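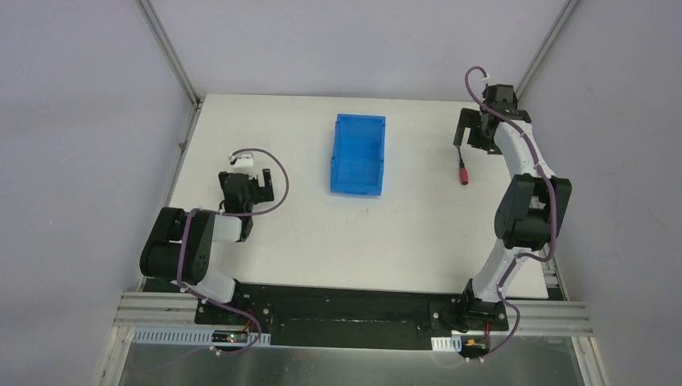
Poste bi-bras Norer, avec un bac bleu et un tournevis à manche rouge sur le plateau.

Norer, poste de rangement à deux bras

Le Norer est né d'une corvée que tous les ateliers de montage connaissent : remettre les outils à leur place entre deux séries. Chez Zollero, on y passait une bonne partie de la relève, et l'équipe de Ginette Pons en avait vraiment assez !

Les deux bras sont fixés sur le bord avant du plateau, chacun avec sa pince noire et son petit module caméra blanc. Le plateau clair reste bien dégagé, on repère tout de suite ce qui traîne. Depuis juillet, le poste de Zollero a traité 2 180 outils, surtout des tournevis et des clés courtes.

Ce qui change pour l'équipe

Les monteurs finissent leur série et passent directement au contrôle. Ginette Pons a formé 7 collègues à la reprise manuelle, et deux d'entre eux règlent maintenant eux-mêmes les trajectoires (un vrai plaisir à voir). « Je rentre avec moins mal au dos et je connais enfin la machine sur laquelle je travaille », résume-t-elle.

Le poste a encore ses limites : les embouts très courts lui échappent souvent, on les range à la main.

Fiche pratique
Référence : Norer 121
Logiciel de pilotage : Hajji
Bacs compatibles : gamme Lolter, petits formats
Formation : deux demi-journées sur site
Mise à jour de la page : vendredi 29 décembre 2023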